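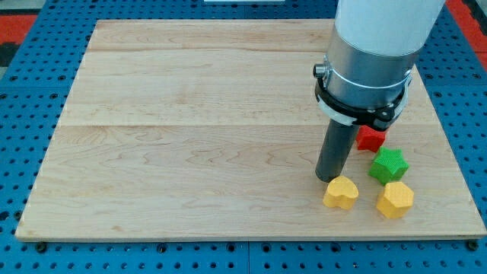

Maple board lying flat on a perforated work surface. Seams between planks are a normal feature of boards made up from several pieces.

Care of Maple Boards and Work Surfaces
Household Guidance, Workshop and Kitchen Section

This page sets out the recommended care of unpainted maple boards, whether they are used in the kitchen for cutting and serving or in the workshop as a surface for small assembly work. It applies to boards with an oiled finish or no finish at all. Boards with a varnish or lacquer should be cared for according to the instructions supplied with them.

Before first use

Wipe a new board on both faces with a damp cloth and stand it on edge until dry. If the surface feels rough afterward, the grain has lifted slightly. Sand lightly along the grain with fine paper, remove the dust with a dry cloth, and apply oil as described below.

Look along each seam from one end of the board to the other. A seam that can be seen but not felt is sound. A seam that catches a fingernail along its length should be noted, and the board returned if it is still under guarantee. Readers who purchased a board through the Nestotholm household store should take it to the service counter with the receipt.

Knots, streaks and changes of tone from cream to tan belong to the wood. They are not grounds for return, and no attempt should be made to sand or bleach them out.

Daily cleaning

Remove crumbs, shavings or dust with a dry brush. Wash with warm water and a small amount of dish soap, using a soft cloth or the smooth side of a sponge. Rinse briefly and dry at once with a clean towel.

Both faces must be washed, even if only one has been used. A board that is wetted on one side takes up water unevenly and may cup. Do not soak a board, do not leave it standing in the sink, and do not place it in a dishwasher.

Boards used for raw meat or fish should be kept for that purpose only. A mark on one edge, made with a small brand or a shallow saw cut, will prevent mistakes.

Workshop boards seldom need washing. A vacuum cleaner with a brush head will lift most dust, and a barely damp cloth will take up the remainder.

Removing stains and odors

Fruit, tea and rust marks can often be reduced with coarse salt and half a lemon. Sprinkle the salt over the mark, rub with the cut side of the lemon, leave for five minutes, and rinse. Repeat once if needed. For onion and garlic, a paste of baking soda and water is generally more effective.

Pencil lines may be taken off with a clean white eraser. Dried wood glue should be lifted with a plastic scraper held nearly flat. Metal scrapers leave grooves that hold dirt, and should be reserved for boards that are to be resurfaced in any case.

Ink and marker are more difficult. Rubbing alcohol on a cotton swab may draw out a fresh mark, but tends to spread an old one. Test on the underside first.

Oiling

Use food-grade mineral oil on any board that may come into contact with food. Cooking oils are not suitable, as they turn sticky and develop an odor. The board must be fully dry before oil is applied.

Pour a small amount into the center of the board and spread it along the grain with a lint-free cloth. Treat the faces first and then the edges. End grain takes up more oil than the face and may require a second coat. Allow the oil to stand overnight, then wipe away anything left on the surface.

A kitchen board in regular use should be oiled monthly. A workshop board needs attention twice a year, and November is a convenient time for the second treatment in homes where the heating is then running. Oily cloths should be laid out flat to dry outdoors, away from heat, before they are discarded.

Supporting the board

A board should rest on a level surface. On a perforated or slatted bench, check that the board does not rock when pressed at each corner. A sheet of non-slip drawer liner beneath it will stop it from sliding, but must be removed when work is finished so that air can reach the underside.

Hot pans should not be placed directly on maple. Use a trivet.

Working with small parts

A pale, matte board is a good background for sorting small pieces. Keep the pieces together on one side and leave the remainder of the surface clear for the work in hand. Parts with a textured surface should be lifted and set down, as dragging them may scratch the finish.

Resurfacing

Shallow knife marks and scratches can be sanded out at home. Begin with 120-grit paper, continue with 180, and finish with 220, working along the grain throughout. Sand the whole face evenly; sanding a single spot will leave a hollow in which water collects. Oil the board on both faces when the dust has been removed.

An open seam should not be filled with putty. The filler will work loose as the wood moves. A board in this condition should be reglued and clamped by a competent woodworker, or retired from kitchen use.

Storage

Store boards on edge, in a rack or against a wall, with a gap of at least 2 inches between them. Keep them away from radiators, ovens and direct sun.

Guidance prepared by Warrick Faulkner, Household Advisory Section. Printed copies are available at the Nestotholm service counter until 5 p.m.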